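From: Nosipho Ntuli
To: Hendell Allotments and Gardens list
Date: 5 May 2024
Subject: Re: [Hendell] Slugs again, and what to do about the beans

Hi all,

Bustamante wrote:
> Lost the whole first row of runners overnight, nothing left but
> stalks. Before I sow again, does anyone have a method that works
> without pellets? I've tried eggshells and they just climb over.
> Also is it too late to start more indoors?

Oh, you poor thing, I know that feeling exactly! Not too late at all, to take the last bit first. I've sown runners well into this month before and they catch up in no time once the nights warm up. Put them in deep pots (I use the cardboard middles from loo rolls, stood up in an old seed tray) and keep them on a windowsill till they have two proper pairs of leaves. The tiny ones are what slugs go for. A plant with a bit of height and a tougher stem usually gets left alone, or at least only nibbled.

As for the slugs, I gave up on eggshells years ago, and on coffee grounds too, although Tiveler Road swear by them. What has made a difference on my plot is going out with a torch after rain. It's a horrible job and I wear gloves, but I got over 40 in one evening in January, when I thought they'd all be asleep, and the spring cabbages have been much better for it. I also leave a plank down between the rows and turn it over every morning before work. They love a plank.

Beer traps do work but you have to empty them, and I'm too squeamish. Nematodes are good if you can stand the price. The soil needs to be warm enough and you have to water them in well, so don't bother in a dry week. The Plarkard shop had the small packs in the fridge by the till last time I went, so ask if you can't see them.

One more thing, don't mulch yet! I put down lovely thick straw last year and basically built them a hotel. Wait till the beans are halfway up the canes.

I've got about 30 spare bean seeds if you want them, a white-flowered sort, very good croppers. I can leave them in the shed for you in an envelope. Does anyone else need any?

Pictures at the bottom as usual.

Nosipho

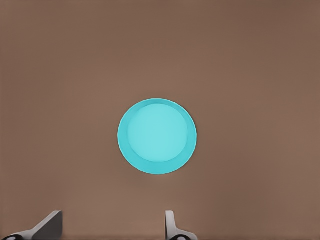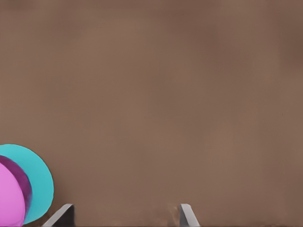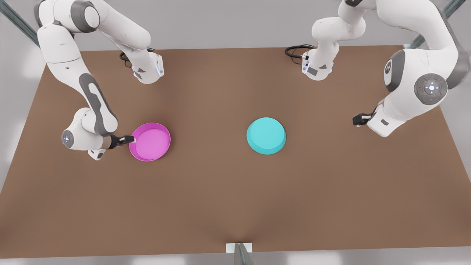
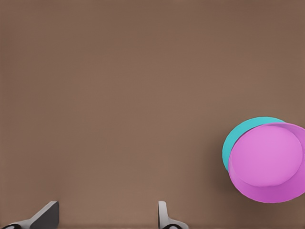 Brown tabletop in all four, with the pink showing up in the last three.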